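Chapter 8
Surfaces and Light

Most of what we know about an object's surface comes to us as light. A surface takes in part of the light that reaches it and sends the rest back. Snow returns most of it. Fresh asphalt returns very little.
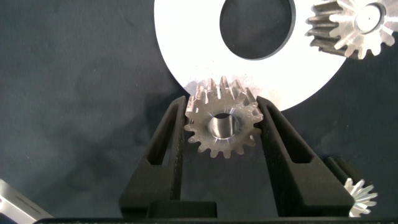 Figure 8.1 Metal parts and a white plate on dark gray fabric.

How the light is sent back matters as well. A polished surface reflects it mainly in one direction, which is called specular reflection. A rough surface scatters it in many directions, and this is diffuse reflection. Wall paint, paper, and unglazed clay all behave mostly in the second way. 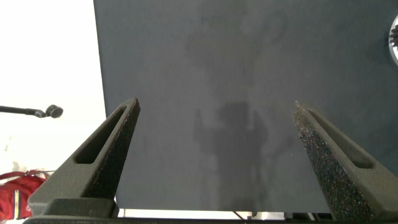
Shadows are a related topic. A small light source gives a shadow with a sharp edge. A larger source, such as a window, gives a shadow with a soft edge, called the penumbra. Moving the object away from the surface makes the penumbra wider.

Section 8.1 deals with measuring reflected light. Section 8.2 follows Hortensia Palomino's study of 125 paint samples from the Backlund works. Review the units of illumination in Chapter 7 before you begin.

Key terms: diffuse reflection, penumbra, specular reflection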